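The Long Way Home From Flultton

I picked up the new car in April, after 3 months of waiting and more phone calls than I care to remember. It's an Asora, the small electric one, and it had to come in by ship and then by truck, so for weeks my whole life seemed to hang on a tracking page that said "in transit" and nothing else. My sister thought I'd lost my mind, checking it over breakfast like that!

The dealer in Flultton is 438 miles from my front door. They offered to deliver it for 900 dollars, and I thought about it for a whole evening, but I like a drive and I like my money, so I took the bus out and drove myself back.

And what a drive it was. I had been so worried about charging, but I stopped whenever I felt like a coffee and that took care of most of it. The one sticky moment was past Thorlacius, where the charger I'd been counting on had a bag over the plug and the next one was 50 miles up the road. I turned off the heat, put my coat back on and crept along behind a hay truck – probably the most careful driving I've done since my road test. I got there with a little to spare and bought myself a slice of pie to celebrate (cherry, and a big one).

I pulled into my own driveway a bit after ten at night, stiff as a board and very pleased with myself. The cat was not impressed.
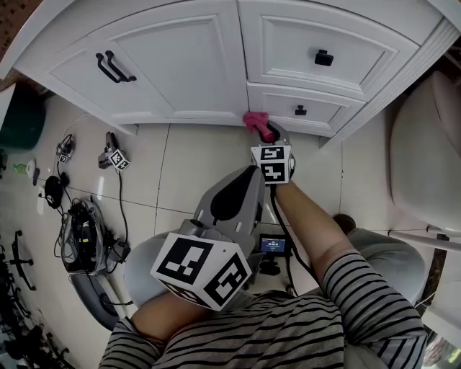

The white cabinet, with its black handle and knobs.

Next month I'm hoping to take her over to Jolance and back, if the weather holds. The owner's manual is still in its plastic wrapper, so I have some reading to do first.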